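Search photos and notes
Search

Table Work, Two Arms, One Bad Cable

Posted by Daranee Saithong, Nov 12, 2018

Welcome back to the Tesow gallery! It has been a while since I put anything up, and the reason is a fault that ate most of our autumn. I promised a few of you the full story along with the pictures, so this intro runs longer than usual. Scroll down if you only want to look at arms and bowls, I won't be offended.

Quick recap for anyone new. Tesow is our two-arm table project. The arms learn to handle ordinary dishes in an ordinary kitchen: pick up a bowl, set it down somewhere sensible, move a fork, leave everything else alone. We run on control software called Perano, which Surachet Wiriya has been building up for longer than I've been on the team, and which I love dearly even after what it put us through.

The trouble began in September. The left arm had a bowl in its gripper and was on its way down to the table when it simply kept going. It pushed the bowl into the tabletop, the joints started to groan, and the bowl shot out sideways and went to the floor. Kam-wah Mak hit the stop button before anything worse happened. The bowl was fine (plastic, hooray!) and so was Kam-wah, who was standing well back behind the tape, but an arm that doesn't know it has reached the table is an arm that doesn't know it has reached a hand. We shut down for the day.

So what was it? Our first guess was calibration. If the arm thinks the table is lower than it is, you get exactly that kind of push. We measured the table height again, redid the whole calibration, and ran the same bowl pickup over and over with the speed turned way down. Everything was perfect. We went back to normal speed, and it was perfect again for a whole afternoon, and then the arm leaned on the table a second time.

Over the next stretch it happened 5 times in all. We never could make it happen on purpose, which was maddening and (I have to admit) also kind of fun, in the way a good mystery is fun. Napaporn Wattanapong kept a notebook page for each one: arm position, what was in the gripper, which way the wrist was turned. She was the one who noticed that the wrist was rolled far over every single time. Once you saw it on paper, you couldn't miss it.

That sent us to the cable. The wrist sends its force readings back down the black cable that loops outside the arm, and when the wrist rolled far over, the loop pulled tight and tugged at the connector. One wire inside had broken under the insulation. From the outside it looked brand new! Straight, it made contact. Bent hard, it lost contact, and the force readings stopped coming.

A broken wire is just a broken wire, and we have spares. What really bothered us was what Perano did next. When the readings stopped, it held on to the last good value and carried on for up to 5 seconds before calling a fault. The last good value was always "touching nothing," so the arm went happily down through where the table was. Surachet found the setting in one evening. It was left over from bench testing, when the readings used to drop out constantly and a long timeout kept the tests from stopping all the time. It had been sitting there ever since.

We've changed a few things:

Any gap in the force readings now freezes both arms right away. The old timeout is gone, and there is no menu entry to bring it back.

The cable loops have more slack, and the wrist roll is limited in software so the loop can't be pulled tight.

Kamonchanok Phromma wrote a startup check that rolls each wrist slowly from one end to the other, with an empty gripper, and watches for dropouts. It's my favorite piece of the whole repair. You start it, the wrists turn like they're waking up, and you get a green line or you don't go to work.

We ran 500 pickups with the new cable before we put the regular tasks back on the schedule, with 2 of us there the whole time and one person's hand on the stop. No dropouts. I'm still going to jump a little every time the left arm goes for a bowl, probably until next year.

On to the gallery. I love how much regular kitchen there is on this table.

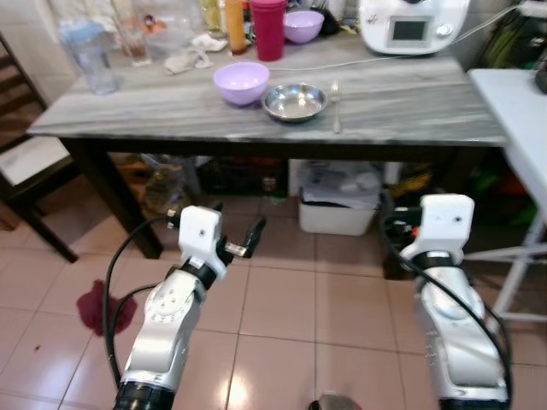
Both arms and the table, with the lavender bowl and the shallow steel one up front and a fork to the right.

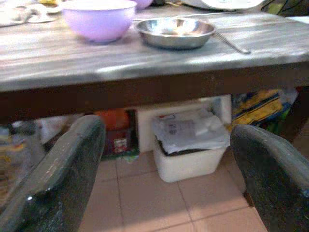 The view from down at a gripper, looking between the fingers at everything stored under the table.
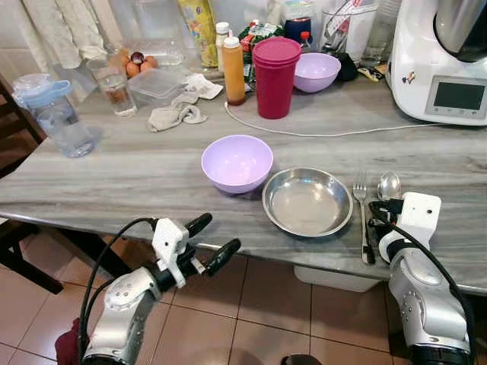
One question is still open, and I'd love to hear from other groups on it. The startup check catches a wire that is already broken, but it can't tell us about one that's getting tired. Napaporn wants to replace the cables on a fixed schedule. Surachet would like to log the tiny dropouts, the ones too short to matter, and swap a cable when they start to pile up. We may well do both for a while and compare notes. The folks at Boonchu have offered us a more flexible cable to try, and Kam-wah is already making a bracket for it.

If you have seen the same kind of failure on your own arms, please write to me through the Tustden contact page. And if your controller has a "hold last value" option anywhere in it, go look at how long it holds. The next batch of pictures will have the new bracket in it, and with luck a few of the spoon pickups, which are going really well!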